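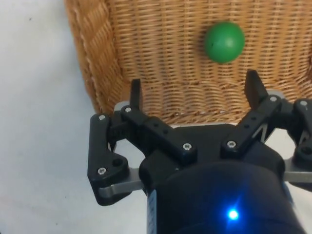

A green ball in a woven basket.

Letier have been a band for two years and have one album, "Jurdale," out since October on Kahraman. The drummer met me backstage in Pruresside before soundcheck.

"We pressed 800 copies and figured we'd be storing them forever," she said. There are roughly 80 left. The band's biggest crowd so far was 2,306, opening a festival in the afternoon. "Most of them were there for somebody else. A few bought the record."

She wrote four of the songs on her mother's piano, then moved them to guitar. "The piano was out of tune, so some of the chords are strange. We kept those."

The second album is half written. She wants it shorter, with less reverb on the vocals.

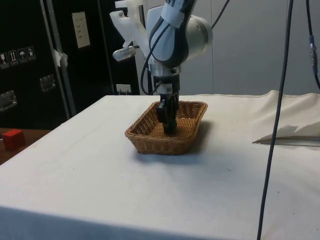 Will the same producer work on the next record?

"We've asked him, and he wants to hear demos first. We owe him three songs by the end of the tour."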